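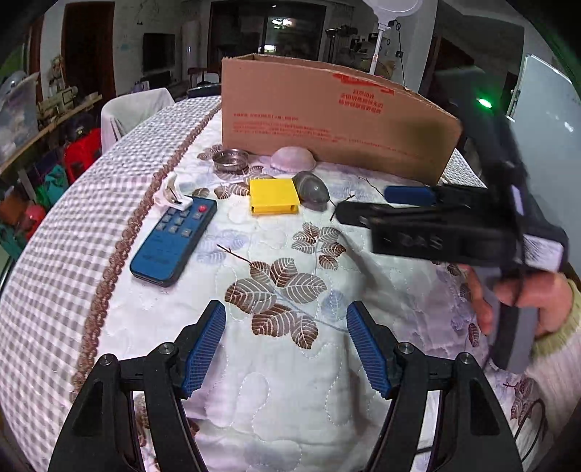
A quilted leaf-print cloth with a braided trim, and a checked skirt below it.

My mother-in-law's dining table has been naked, by my count, for a total of 2 hours since I married into the family. It came out of its coverings once so that Waqas Kazmi, who refinishes furniture on Lashari Street, could quote a price for the top. He ran a thumb along it, whistled, and told her it was the best-kept walnut he had seen in years. She thanked him and covered it up again before he had found his car keys.

I used to think this was madness. You buy a beautiful table, and then you spend the rest of your life making sure it is never seen. Under the good cloth there is an everyday cloth, under the everyday cloth there is a felt pad, and on top of everything, when children are expected, goes a sheet of clear vinyl that sticks to your forearms in July. Somewhere beneath all this, like a pharaoh, lies the table.

My own generation has gone the other way. We eat on bare wood and call it honest. We were told that rings and scratches were "character," mostly by magazines whose own tables had been wiped down by an assistant that morning. I own a bare oak table from Fomitz, and I can report that the character arrived in the first week, in the form of a turmeric stain shaped like Florida. I have since paid $153 for a kit of oils and pads that was supposed to lift it. Florida is still there, only shinier.

A tablecloth, meanwhile, goes in the wash. It was a fairly good piece of technology and we gave it up for looks, which would be easier to defend if the looks had lasted. Last May I priced a replacement top and was told $230 before delivery. For that money I could have dressed the thing like a bishop.

There is also the matter of noise. Put a plate down on bare oak and the whole room hears about it. Dinner at our house sounds like a minor traffic accident. Dinner at my mother-in-law's sounds like people talking, and I have come to suspect that this has less to do with manners than with padding – though she would prefer I credit the manners.

I will concede a few points to the bare-table crowd. Cloths slide. Toddlers pull them. Ironing a round one is a job for someone with either great patience or a third arm, and the fringe on certain examples has been in more soup than any spoon. My wife grew up with all this and has no wish to go back. When I raised the subject she said I was free to buy a tablecloth, and equally free to iron it.

So I bought one, from the linen counter at Motunel. It is plain blue and slightly too small, and it covers Florida with an inch to spare.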